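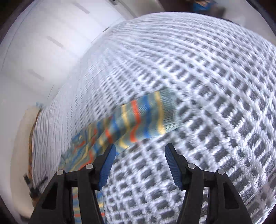
# Zillum skin pack for Bozsik

Hello and welcome! Zillum is a free set of cosmetic skins for Bozsik, the little arena brawler that Iolo Prothero and I have been playing far too much of since April. We started recolouring the armour for our own matches, a few friends asked for copies, and before long we had 77 skins and a folder so messy that neither of us could find anything in it (sorry, Iolo, but it was mostly your folder).

## Installing

1. Close the game.
2. Copy the `zillum` folder into `Bozsik/mods/`.
3. Start Bozsik and tick **Zillum** under Options > Wardrobe.

If you have an older copy, please delete it first – the file names changed in version 2 and the game gets quite grumpy about duplicates.

## What's inside

- `skins/` – all the outfits, sorted by character
- `harbour/` – the 40 Skonuston colours, my favourites by a long way
- `palettes/` – swatches, if you fancy making your own

The Grallham helmet still flickers on low graphics settings. I've had three goes at it and will have another when I've recovered!

## Sharing and credits

Use the skins in videos, streams and your own mods as much as you like, and a mention would be lovely. Please don't sell them. Textures by Mabli Morris, sorting scripts and most of the testing by Iolo Prothero. Bug reports go in the issues tab, and a screenshot of your wardrobe page helps us enormously.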